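Ticket 221
Site: Harju, finishing hall
Line: Unura housing line, cell 2
Opened: July 7, 2023
Priority: normal
Status: open, waiting on fixture change
Category: automation / operator workload

Problem as reported by day shift

Gray housings are stopping at the inspection step. The Flasterix software marks the pick as failed and sends the part to the manual bench. 43 parts went to the bench on day shift. Before the cell was automated, the bench was staffed by two people full time. Now it is one person who also loads trays, and that person can't do both when the reject lane fills.

Operators are asking whether they are allowed to pause the cell. The current work instruction says only the line lead can pause it. On evenings there is no line lead in the hall after the first break.

Checked so far

Restarted the cell controller. No change.

Cleaned the finger pads. No change.

Swapped to the spare finger set. Failures went down for one tray, then came back.

Compared grip points. The program was taught in December on the old housing, which had a longer block on the side. On the current version the fingers close near the end of the block and there is less to hold. If the tray sits slightly crooked, the part turns in the grip and the software calls it a failed pick.
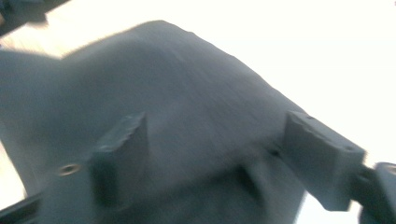 Moved the grip point 12 mm toward the body on a test copy of the program. Ran two trays with the guard closed. One failed pick in the first tray, none in the second. Not released to production yet. The new point brings the fingers close to the tray wall, and the tray fixture has to be changed first.

Note from evening shift

We don't mind the cell. It took over the lifting and wrists are better for it. The trouble is that the bench was planned for a few parts an hour and nobody changed the plan when the housing changed. When the lane is full the alarm goes every couple of minutes and you walk over, clear it, walk back, and lose your place in the inspection. Two of us have stopped taking the short break on time.

Also, the reject code says "operator check" for everything. We can't tell a failed pick from a real defect without looking at the whole part again. If the code was split we could put good parts straight back in the tray.

Reply from automation support

Agreed on the reject code. Failed pick and surface defect are separate in the controller and only get merged on the screen. They can be shown separately without stopping the line. Will be done with the next screen update.

Pausing the cell: Salla office has confirmed that any trained operator may use the cycle stop on the panel when the reject lane is full. Cycle stop, not emergency stop. The cell finishes the part in hand and waits. Work instruction to be updated by the line lead. Until then a printed copy of this reply is taped to the panel.

Bench staffing is not something support can decide. Passed to the shift planner with the reject numbers attached.

Open items

Tray fixture change, waiting on parts from the tool shop.
Release new grip point after fixture is in.
Split reject codes on screen.
Second person at the bench on evenings until the grip point is released. No answer from planning yet.
Retrain evening shift on restart after cycle stop. Day shift has had it, evening has not.

Do not close this ticket when the grip point is released. Evening shift wants it kept open until the bench question has an answer.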